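Kultwood Automation Forum
Software > Motion Planning and Control
Thread: Planner returns long detours when cables are modeled as collision objects
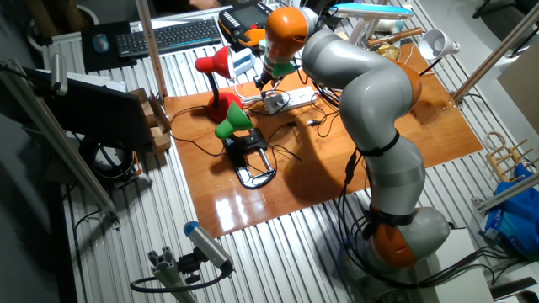

idalina_simoes (Larninach Laboratory)
Posted 17/12/2021

Our group maintains the planning stack for a single arm working over a tabletop with several desk lamps and a power strip. The external cables on the arm are held by straps, and we represent them as a padded capsule attached to the forearm link. The lamp cords are not modeled at all.

With padding set at 17 mm, the planner returns a valid path for most goals, but for goals between the lamps it often sends the elbow over the far side of the board. With padding at 3 mm the detours disappear, and we are then not satisfied that the cables are protected. We would welcome advice on how other groups handle this case.

kinematics_desk
Reply 1

Please state which planner is in use and whether path smoothing runs before or after time scaling. The padding may be a secondary matter. A sampling planner with a short time limit will often return the first path it finds, and in a crowded space that path can be poor.

idalina_simoes
Reply 2

The planner is a bidirectional tree planner with a limit of 710 ms. Smoothing runs before time scaling. Lamp shades enter the scene as cones fitted to the point cloud, and the stands as cylinders.

Bożena Lis (Lendov Systems)
Reply 3

I would respectfully disagree with the use of one capsule for the whole forearm. Cable slack gathers near the wrist and near the base, while the strapped section stays close to the link. We divide the bundle into 2 segments and let the padding of each depend on the joint angles. The collision check costs slightly more, and the planner recovers the narrow passages.

guthrie_controls
Reply 4

The proposal in Reply 3 is sound on paper. In our experience at Guthrie, padding that varies with joint angle makes the cost surface uneven, and the smoother then cuts corners it should not cut. We keep a fixed value and constrain the elbow instead. A joint limit is easy to review and easy to explain to an operator.

Bożena Lis
Reply 5

The smoother must call the same collision function as the planner. If it reads a cached model, the behavior described in Reply 4 is to be expected. I do not regard that as a fault of the method.

guthrie_controls
Reply 6

Our smoother did use a cached model at that time. I accept the correction on that point - the preference for an elbow constraint stands.

idalina_simoes
Reply 7

Thank you both. We will test the divided bundle first, with caching turned off, and the elbow constraint second. The same start and goal states will be used for each. The logs will be attached to this thread in March.

kinematics_desk
Reply 8

Kindly include the random seeds with the logs.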